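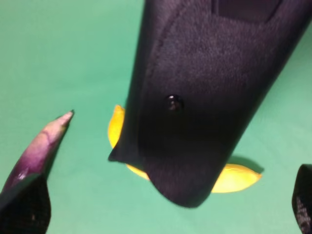 Our lab partner group read the first draft and asked why we didn't just use more demos and skip the fingers question altogether. Fair. We ran out of weeks, mostly. But also more demos didn't fix the thing we were looking at, see Results.

Project: does a wrist camera policy cope when the fingers hide the object?
Team Puser, final report

What we wanted to know

The wrist view is great until the hand closes in. Then one finger is sitting right over the middle of the object and the policy sees two ends of something and has to guess the rest. Curved stuff is worst. On a yellow curved piece the two visible ends can look like two separate objects, and with a purple one lying close by the policy has to pick which is the target. We wanted to know if giving it a short memory of earlier frames helps.

Setup

Arm and gripper from the teaching lab. Policy code is the Nastetti baseline from the course, we changed the input only. Two versions:

Single — current wrist frame plus joint positions.
Memory — same, plus 3 earlier frames from the approach.

Same training demos for both, 80 total, recorded over two weeks in September. We threw out the ones where the operator bumped the table and re-did them. Objects placed by hand on the green surface, pairs close enough that the fingers have to come down between or over them. Placement was NOT randomized properly, we used a printed sheet (the Motaung layout from last year's group) and rotated it. More on that below.

Covered fingers, all black. This matters a bit. Black on black in the corners of the view means the edges of the fingers blur into each other in dim light, and the Badeck segmentation script we tried at first kept merging them. Dropped it after a day. No masks in the final version.

Results

14 test layouts, each policy got one try per layout. Success = target lifted and held until the arm stops.

Memory did better than Single when the finger covered the middle of the target. When the target was mostly in view there was no differnce we would defend. Single had a habit of closing on whichever end was showing more, so it grabbed near the tip and the piece rotated out. Memory mostly went for the middle even with the middle hidden.

More demos: we trained Single again with extra approaches added. Still grabbed tips. So the missing information seems to be the problem, at least on this setup.

Where Memory failed — 3 layouts, all with the neighbor touching the target. It came down in the right spot and then got both objects or neither.

Problems

One try per layout is thin. We know.
Rotated sheet means test layouts look like training ones.
Lights changed in the afternoon, we didnt log when.
Only one set of fingers. A slimmer finger would hide less and the gap might shrink.

Next

Repeat tries per layout, random placement, a fixed overhead view as a third condition. Touching objects need their own demos.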